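# Standwood Steam Museum: Frequently Asked Questions for Visitors and Exhibitors

The following answers cover the museum's engine house, the spring steaming season, and the model steam program. Please read the relevant section before contacting the office.

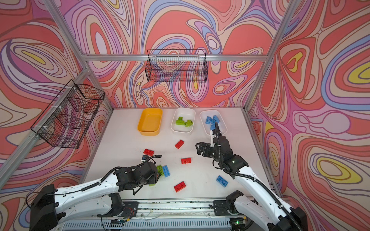

## Visiting the Museum

### When are the engines in steam?

The large mill engine is steamed during March and again through the summer months. Outside those periods the engine house remains open, and the engine may be viewed standing. The smaller exhibits in the annex are run on compressed air throughout the year, which allows visitors to see the valve gear in motion even when the boiler is cold.

Steaming begins at 11:00 a.m. and ends at 3:30 p.m. The boiler is fired well before opening, and the engine is warmed through slowly before it is turned over under power. Visitors who arrive at opening time may find the engine still being drained and oiled. Many regular visitors consider this the best part of the day.

### Is admission charged?

Yes. Tickets are sold at the gatehouse only. A ticket is valid for the whole day, and holders may leave the site and return. Museum members are admitted without charge on presentation of a current card. A card that has lapsed cannot be accepted, but it may be renewed at the gatehouse window.

### May I bring children?

Children are welcome in all public areas. Those under the age of eight must be within arm's reach of an adult while in the engine house. The flywheel pit is railed on all sides, and the railings may not be climbed or used as a seat. Strollers should be left in the covered bay beside the entrance, as the gallery stairs are narrow.

### Is the site accessible to wheelchair users?

The ground floor of the engine house, the annex, and the tearoom have level access. The upper gallery and the boiler room viewing platform are reached only by stairs. A film of the gallery level, including the governor and the valve chest, is shown on request in the annex.

### Are dogs permitted?

Dogs on a short lead are permitted in the yard. With the exception of assistance dogs, they may not enter the engine house or the boiler room. The safety valves can lift without warning, and the noise is considerable even for those who are used to it.

### Can I take photographs?

Photography for personal use is permitted throughout. Tripods may be set up in the engine house before 11:00 a.m. but must be removed once the engine is running. Flash may not be used at the driver's platform. Commercial photographers should write to Sioned Humphreys in the museum office well ahead of their intended visit.

## The Engines

### What is the Lavach engine?

The Lavach is the museum's principal exhibit, a horizontal cross-compound mill engine with 2 cylinders. It drove line shafting at a textile mill until the mill converted to electric power, and it then stood under tarpaulins for many years before it was offered to the museum. The low-pressure cylinder was re-bored during restoration. The high-pressure cylinder was found to be in good order and retains its original bore.

### Why is the engine run so slowly?

The engine no longer carries a load, and there is nothing to be gained by running it at its working speed. A slow speed reduces wear on the crosshead slides and the main bearings, and it lets visitors follow the movement of the valve gear by eye.

### What fuel is used?

The boiler was converted to oil firing when the present burner was installed. The portable engine in the yard, known to members as the Morris, is still fired by hand on coal. Supplies of suitable coal have become less regular, and the Morris may be withdrawn from the day's program at short notice. A notice is placed at the gatehouse whenever this occurs.

### How often is the boiler inspected?

The boiler is examined cold and then again under steam by an independent inspector. It is not returned to service until the written report has been received. In addition, the boiler crew tests both water gauges and the feed pumps each morning before pressure is raised, and the results are entered in the boiler log. The log may be seen on request by any member.

### Why was the engine not running when I visited?

The decision to run rests with the engineer in charge, and it is final. Common causes of a cancellation include a leaking gland, a fault in the feedwater supply, and a shortage of qualified crew. Admission is not refunded if the engine is stopped during the day, but tickets may be exchanged for a return visit in the same season.

## Model Steam and Exhibitors

### May I bring my own model engine?

Yes. Tables are provided in the annex for members and guests who wish to run stationary models. Space is limited, and a table should be reserved with Ravinder MacLeod before the day. Exhibitors should arrive by 9:30 a.m. and use the rear doors, where trolleys are available.

### What paperwork is required for a model boiler?

A current test certificate must be shown for every boiler that is to be steamed. The certificate must match the number stamped on the boiler. Small toy boilers that fall below the threshold for testing may be run at the discretion of the annex steward, who will check the safety valve by hand.

Models run on compressed air do not require a boiler certificate. The museum supplies air at low pressure through a manifold at the rear of the tables. Exhibitors should bring their own hose and a working shutoff valve — the museum does not lend fittings.

### Which fuels may be used indoors?

Solid fuel tablets and gas burners are permitted in the annex. Liquid spirit burners are not. A metal tray must be placed beneath every fired model, and the tray must be large enough to contain a spill from both the boiler and the burner. Gas canisters are to be changed outdoors, in the marked area behind the coal bunker.

### Are there awards for models?

The Skuden Cup is presented each March for the best stationary engine built by its exhibitor. Kits may be entered if the builder has machined the castings personally. Judging is carried out by 2 judges appointed by the museum, who consider workmanship, finish, and steady running at low speed. Engines do not need to be painted in order to be entered, and several past winners have been shown in bare metal.

## Joining and Helping

### How do I become a member?

Application forms are available from the gatehouse and the museum office. Membership runs for one year from the date on which the form is accepted. Family membership covers 2 adults and any children living at the same address.

### Can I learn to drive the mill engine?

Members who have completed a season with the cleaning and oiling crew may apply for driver training. Trainees begin by learning the lubrication rounds and the warming-through procedure, and proceed to starting and stopping the engine under supervision. Progress is recorded in a logbook signed by the supervising engineer. Dwynwen Ifans maintains the training list and can advise on current openings.

### What should I wear in the working areas?

Cotton overalls and sturdy leather boots are required. Loose sleeves, scarves, rings, and lanyards are not permitted past the railings. Hearing protection is issued at the boiler room door and should be returned at the end of the shift.

### Does the museum accept donated items?

The museum accepts steam fittings, drawings, tools, and trade literature where they relate to stationary engines. Items should not be left at the gatehouse without prior agreement. A short written description should first be sent to Cadi Ruddock, who will reply once the item has been considered. The museum is unable to provide valuations.

### Whom should I contact with a question not answered on this page?

Written questions may be addressed to Haf Owen at the museum office. Questions on the day of a visit should be put to the gatehouse staff, who can reach the engine house by telephone. Please do not speak to the driver while the engine is being started or stopped.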